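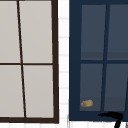

Metinov Windows will begin taking orders in April for the Plasside line, a group of replacement windows made for kitchens and bathrooms in older homes. The line comes in 6 sizes and can be ordered through any Cokolus Building Supply store. Frame color was the most common request from customers last year, and darker finishes led the list. Dark brown and a deep navy blue, shown next to each other against white tile, are both part of the standard price. Buyers can also choose white, gray or black.

KANAAN, February 12, 2009 – Metinov has made windows in Kanaan since the company opened its first shop on the east side of town. Plasside is its first line sold only for replacement work. The frames fit into an existing opening, so the outside trim can stay in place in most houses.

The company tested the windows in 663 homes before setting the final design. Owners asked for a latch that could be reached over a sink, and the latch was moved lower as a result. The screen was also changed and now lifts out from the inside.

Metinov expects to ship almost 800 windows in the first month. Orders will be filled in the order received. Standard sizes should arrive within 7 weeks – custom sizes will take longer, and stores will give a date when the order is placed. Installation is not included, but each Cokolus store keeps a list of local installers.

Samples of all frame colors will be on display at Cokolus stores before orders open. Printed measuring guides are free at the service desk.

Recent releases
Metinov adds second shift at Kanaan plant
Cokolus stores extend Saturday hours
Storm door recall: what owners should do
Glass recycling drop-off moves to new site

Comments (3)

kitchenredo: Does the navy cost extra on custom sizes? The release only says standard price.

dormer_dan: We need two for a bathroom with plaster walls. Hope the trim really can stay.

PJ in Kanaan: My store didn't have the measuring guide yet. They said try next week.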